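생활소품디자인 수업 기말 보고서
주제: 오래 쓴 모형 과일의 표면과 식탁 소품으로서의 재사용
제출일: 2023년 1월 21일

1. 왜 하필 모형 과일이었나

처음에는 조명 갓을 하려고 했어요. 그런데 재료비 견적을 내 보고 바로 접었습니다(학생 지갑 사정이 그렇죠 뭐). 그러다 지난 7월에 동네 중고 소품 가게 '부카리(Bukari)'에서 모형 과일이 가득 든 상자를 발견했고, 그날로 주제를 바꿨어요. 포도, 레몬, 배, 체리가 마구 섞여 있었는데 새것처럼 반짝이는 건 거의 없고 다들 어딘가 닳아 있더라고요. 저는 그게 너무 좋았습니다!

가게에 있던 모형 과일은 모두 276개였고, 그중에서 100개를 골라 왔어요. 고른 기준은 단순합니다. 꼭지가 붙어 있을 것, 색이 완전히 날아가지 않았을 것. 쪼개진 것은 아무리 예뻐도 두고 왔습니다. 지금도 반쪽짜리 배 하나는 좀 아쉬워요.

2. 작업 과정

먼저 마른 붓으로 먼지를 털고, 미지근한 물에 중성세제를 조금 풀어 닦았어요. 세게 문지르면 칠이 더 벗겨질까 봐 면봉을 썼는데, 이 단계에서만 이틀 저녁이 통째로 날아갔습니다. 그다음 종류별로 나누고 표면 상태를 '양호', '얼룩', '벗겨짐'으로 적었어요. 문제는 얼룩과 벗겨짐의 경계였어요. 레몬은 쉬웠는데 어두운 색 과일로 오면 허연 부분이 칠이 닳은 건지 가루가 앉은 건지 눈으로는 정말 헷갈립니다. 결국 체리는 표에 '보류' 칸을 새로 만들었어요.

배경색도 꽤 고민했습니다. 흰색 판에서는 체리가 거의 검게만 보였고, 나무 무늬 판에서는 무늬 쪽으로 자꾸 눈이 갔어요. 회색에 갈색이 살짝 도는 무광 상판 위에서는 자줏빛이 제일 잘 살아서 관찰은 거기로 정했습니다.

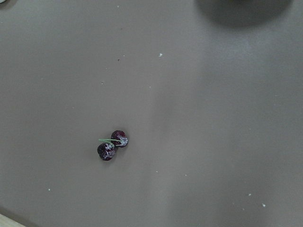

그림 1. 무광 상판 위의 체리 한 쌍. 어두운 자줏빛 표면에 희끗한 얼룩이 불규칙하게 남아 있다.

체리에서 제가 제일 오래 들여다본 건 연두색 꼭지예요. 가늘고 살짝 휘어 있는데, 몸통이 워낙 어두우니까 이 연한 색 한 줄이 굉장히 눈에 띕니다. 얼룩도 두 알이 서로 달라요. 위쪽 알은 오른편에 허옇게 밝은 부분이 크게 있고, 아래쪽 알은 자잘한 점처럼 흩어져 있습니다. 처음엔 다시 칠할 생각이었는데 보다 보니 서리 맞은 과일 같아서 그대로 두기로 했어요.

3. 식탁에 올려 보기

정리가 끝난 뒤에는 소품으로 쓸 배치안 2가지를 만들었어요. 하나는 낮은 접시에 여러 과일을 소복하게 담는 '미르켈(Mirkell)' 안, 다른 하나는 빈 식탁보 위에 작은 과일을 띄엄띄엄 놓는 '스트란드(Strand)' 안입니다. 이름은 별 뜻 없이 발음이 마음에 들어서 붙였어요.

미르켈 안은 멀리서 봤을 때 풍성한데, 닳은 표면이 서로 가려서 제가 보여 주고 싶은 부분이 묻혔습니다. 스트란드 안은 하나하나 잘 보이는 대신 조금만 간격이 어긋나도 그냥 흘린 것처럼 보였고요. 중간 발표 때도 의견이 갈렸는데, 저는 스트란드 쪽을 골랐습니다. 체리처럼 작은 것이 주인공이 될 수 있는 배치라서요.

4. 아쉬운 점과 남은 일

조명을 일정하게 맞추지 못한 게 제일 걸립니다. 같은 체리도 창가에서는 붉은 기가 돌고 안쪽 자리에서는 보라색에 가까워서, 색 이름을 적은 칸은 솔직히 다시 써야 해요. 세척 전 상태를 꼼꼼히 적어 두지 않은 것도 후회돼요. 세제 때문에 달라진 부분이 있는지 비교할 방법이 없거든요.

다음 학기에는 과 전시 '트린두스(Trindus)'에 스트란드 안을 작은 식탁 하나 크기로 내 보려고 합니다. 식탁보 색은 아직 못 정했고, 보류로 남긴 체리는 돋보기를 빌려서 다시 볼 예정이에요. 포도는 알이 자꾸 빠져서 접착제부터 알아봐야 합니다.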